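Drerov Toy Library: Frequently Asked Questions
Borrowing, returning and looking after toys. Last updated Thu 16 April.
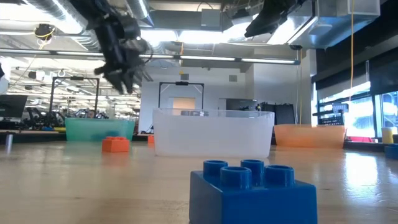

Drerov is a lending library for toys, puzzles, games and outdoor play gear. Members borrow items for a set period, bring them back, and choose something else. Most of what we lend is for children from six months to 10 years. Construction toys are the most borrowed part of the collection, and studded building blocks like the blue and orange ones go out nearly every week. The answers below cover the questions we get most often at the desk and by email. If yours isn't here, send us a message through the contact form.

MEMBERSHIP

Who can join?
Any parent, grandparent, foster carer or guardian living in the council area or one of the neighbouring council areas. Family day care educators and playgroups can join on a group membership. You don't need to have a child living with you full time.

What does it cost?
A family membership is $49 for the year. Concession card holders pay half. Group memberships are priced by the number of children enrolled, so please ask for a quote. The fee covers all ordinary loans. Party packs and jumping castles are charged separately.

What do I need to bring to sign up?
Photo ID and something showing your current address, such as a rates notice, power bill or tenancy agreement. A bill on your phone is fine. If your licence already has the right address on it, that will do for both.

Is there a bond?
Not for ordinary memberships. There is a refundable bond on large outdoor items, listed on the tag attached to each one.

Can I try it before paying for the full year?
Yes. A trial membership lasts one month and lets you borrow two toys at a time. If you go on to a full membership, the trial fee comes off the price.

BORROWING

How many things can I take?
Family members can have 8 items out at once. A boxed set counts as one item no matter how many pieces are in it. Puzzles count as half, so two puzzles equal one item.

How long can I keep them?
Three weeks. You can renew once, online or by phone, unless another member has reserved the item. Ride-ons and water tables are two weeks only over summer.

Can I reserve something?
Yes, through the online catalogue. Log in with your member number and choose Reserve. We hold it on the shelf behind the desk for one week after it comes in. After that it goes to the next person on the list or back on the floor.

The catalogue says a toy is available but I can't find it.
It may be on the returns trolley waiting to be checked, or in the repair cupboard. Ask at the desk. Occasionally it has been shelved under the wrong age group, and jigsaw puzzles are the worst for this.

Can my child choose?
Of course. Children can play with anything on the mat. Items on the high shelves need an adult to get them down.

What are the coloured stickers?
Yellow is baby and toddler, green is preschool, red is school age. A black dot means the item contains small parts and shouldn't go home to a child under three. We will remind you at checkout, but the decision stays with you.

RETURNS

Does everything have to be clean?
Please wipe toys down before you bring them back. Warm soapy water and a cloth is enough for most plastic items. Wooden toys should be wiped with a damp cloth and never soaked. Dress-ups go through a cold machine wash and need to be completely dry before they're packed.

There is a $10 cleaning fee if something comes back with sand, food or play dough in it.

Do I have to count the pieces?
Yes, for anything with a contents card. The card is inside the lid or in the plastic sleeve on the bag. Count before you leave home, and we will count again at the desk. For the large block sets we weigh the tub instead.

Can I leave returns outside when you're closed?
No. There is no after-hours chute and the foyer is shared with other tenants. If you can't get here during opening hours, ring us and we'll extend the loan.

What happens if I'm late?
One dollar per item per week. We send a reminder by text two days before the due date and another one the day after. If your number has changed, please update it, as this is how most late fees come about.

LOST AND BROKEN PIECES

We've lost a piece. What now?
Tell us when you return the toy. If it can still be used without the piece, we make a note on the card and there is usually no charge. If it's a piece the toy can't do without, such as a die or a puzzle piece, we charge a small amount which is refunded if the piece turns up before the end of the year.

Something broke while we had it.
Ordinary wear and tear is expected. Bring back all the bits, including the broken ones. Please don't glue or tape anything yourself. Some glues aren't safe for toys that go in mouths, and a bad join is harder to fix than a clean break.

A toy was already broken when we got it home.
Ring or email within two days so we can note it against the loan. You won't be charged.

The batteries are flat.
We supply batteries with the toy on its first loan only. After that, members provide their own. Take them out before returning the toy and screw the cover back on.

CONSTRUCTION SETS

Which block sets do you have?
Large studded blocks for toddlers, small interlocking bricks for school-age children, magnetic tiles, plain wooden unit blocks, and marble runs. We also have two Plitix gear sets and one Comard bridge kit. The Comard kit has a long reservation list over the school holidays.

What is the biggest set?
The wooden domino rally, with 1000 pieces in three drawstring bags. It is checked by weight.

Do the sets come with instructions?
Where the maker supplied them, yes. The originals stay here and a laminated copy goes in the tub. If the copy is missing, tell us and we'll print another.

Can we mix library blocks with our own?
We'd rather you didn't, particularly with small bricks. Ours aren't marked, and sorting them out afterwards takes a long time. If they do get mixed, bring the lot in and use the photo card to sort them at the big table.

How should we store them at home?
Keep them in the tub they came in, with the lid on. Don't leave tubs in the car in hot weather. The lids warp and then they won't clip.

PARTY HIRE

What can I hire?
Small tables and chairs, a parachute, giant noughts and crosses, egg-and-spoon sets, a soft play pack for under-threes, and the jumping castle. You must be a current member. Hire runs from Friday afternoon to Monday morning.

Do you deliver?
No. Most packs fit in a hatchback with the seats down. The jumping castle needs a ute or trailer and two adults to lift it.

What if it rains?
You can move your booking once at no charge if you let us know before pickup. The castle must not be used in rain or strong wind.

DONATIONS

Do you take second-hand toys?
Some. We accept complete puzzles and board games, wooden train track, building blocks and ride-ons in good condition. We can't take soft toys, bike helmets, cots, car seats or anything with a recalled part. Please email a photo first and don't leave bags at the door.

Can I donate money instead?
Yes, at the desk or by bank transfer. Put your surname and the word GIFT in the reference so it isn't recorded as a membership payment.

FINDING US

Where are you?
Ground floor of the Tang Street community centre, second door past the lifts. Prams can come in through the side entrance, which has a ramp.

Is there parking?
There is one-hour parking out the front and unlimited parking behind the oval. The loading bay can be used for picking up large items, but ring first so we can unlock the gate.

Are you open in the school holidays?
Yes, with the usual hours in the April, winter and spring breaks. We close over Christmas and all loans are extended until we reopen. Public holidays are listed on the home page.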